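Plikance Planner 4

Motion planning and scene tooling for seven-axis arms in rooms people live in
Made by Evutis. Sold and supported by Tincombe.

In stock (license keys go out same day, USB dongles ship from our warehouse)

Short version. You have an arm, you have a kitchen or something like one, you want the gripper to get to the counter without the elbow clipping a cabinet. Plikance does the path, checks it against the scene, hands it to your controller. Runs in simulation first, same planner and same settings go to the real cell after.

What's new in 4

Stool and chair legs. Version 3 wrapped every piece of furniture in one big box, so the planner refused perfectly good paths under a seat. Version 4 splits a mesh into thin parts and keeps the gaps open. Slower to load, much better paths.

Tilted objects. Grasp poses now follow the object's real axis, not the world vertical. A candle leaning over gets a leaning approach. Set max_tilt in the grasp file if you'd rather it gave up.

Elbow cost. New weight, elbow_clear, pushes the elbow away from counters and walls even when the gripper itself has room. Default is on. Turn it down in tight galleys or you'll get no solution.

Scene import. Drop in a room file, pick which surfaces count as support. Stone tops, floors, cabinets all come in as seperate bodies now.

Replay viewer. Scrub a run from any fixed or arm-mounted view. Paths that failed the check show the first contact link by name.

Kitchen pack

Add-on, comes with 54 room layouts. Counters, islands, stools, small tabletop items. Surface textures can be swapped per run — floor and wall included — handy if you're training perception on the same scenes. Layouts were drawn up by Amaral and checked by our own people for overlapping meshes. We pulled one layout in June for a bad faucet collision shape; the 53 others were fine and the fixed one is back in the pack now. Re-download if yours is older than that.

The pack does not include arm models. Those come with the base license.

What you get

Planner library, Linux, with Python and C++ bindings
Scene importer
Replay viewer
Grasp file editor
One year of updates
Email support, answered by a person who has used it

Settings people ask about

plan_timeout: milliseconds. Default 900. Below that the cluttered rooms start to fail, above it you mostly just wait.

contact_margin: gap kept to anything that isn't the target. Keep it small close to the counter edge. There's a per-body override, use that before you shrink it for the whole room.

self_view_mask: blanks the arm's own links out of the depth image before the obstacle map gets built. Leave it on for hand-mounted views. If it's off the planner sees its own gripper as an obstacle and won't move, and then you write to us.

support_only: list of bodies the target may rest on. Empty means anything, including stool seats.

Controller side

Outputs joint trajectories at the rate your controller asks for. No live correction once a trajectory is sent — for that you need the Follow module, sold seperately. Emergency stop stays with the arm's own hardware, Plikance doesn't touch it and can't override it.

Pricing

Base license, one seat: $900
Kitchen pack: $283
Follow module: ask us
Schools and university labs: ask for the lab rate before ordering, we can't apply it afterwards

Upgrading from 3: old grasp files load as is. Old scene files need to go through the importer again, overnight job if you have a lot of them. Check your stool and chair bodies after, names get a number on the end.

Product questions to Sérgio Vieira at the Tincombe desk. Put your version number in the subject line please.

Simulated kitchen views, rendered.

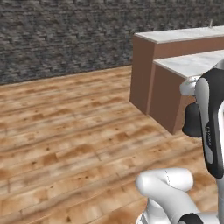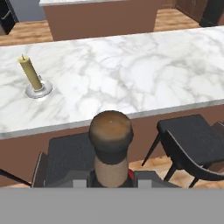

Tincombe, 2021-08-26

Page updated with version 4 prices. Version 3 keys are still good for version 3, no need to return anything. Orders for the Kitchen pack placed before this date get the new layouts at no charge, use the same download link as before. Manual for 4 is being proofread, the draft is in the installer under docs and the grasp chapter is complete. The chapter on texture swapping is short, more to come. Windows build: no date yet, please don't plan around it.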